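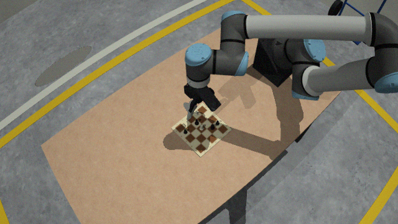
A chessboard on a tabletop, shown in a computer rendering.

Groltovton Library Extends Chess Evenings Through the Summer

June 10, 2021

The Groltovton Public Library will continue its chess evenings through the end of August, the library announced this week. The program began in April as a trial and was scheduled to close at the end of this month.

Attendance during the trial reached 188 visits, according to the library's program report. Players under 18 accounted for more than half of that number. The report also noted steady interest from adults who had not played since school and asked for a slower table where games are not timed.

Under the new schedule, sessions will be held in the Brelleck Room on the second floor and will end at 9 p.m. The room will be set with nine boards. Players may bring their own sets and clocks if they wish. Registration is not required, but children under 12 must be accompanied by an adult.

The extension is supported by a grant of $500 from Rekar, a local office supply firm. The money will be used to replace worn sets and to add chess books to the lending collection, including beginner titles in Spanish and large-print editions. Books bought under the grant may be borrowed for three weeks and renewed once.

The library will also host an open tournament in August for the Ó Dubhghaill Cup, which was last contested in 2019. Play will be divided into junior and adult sections, with a separate section for first-time entrants. Entry forms will be available at the front desk and on the library's website beginning in July. There is no entry fee.

Parking behind the building is free after 5 p.m. The side entrance on the parking lot has step-free access, and the elevator will remain in service during all evening sessions. Questions about the program may be directed to the front desk during regular hours.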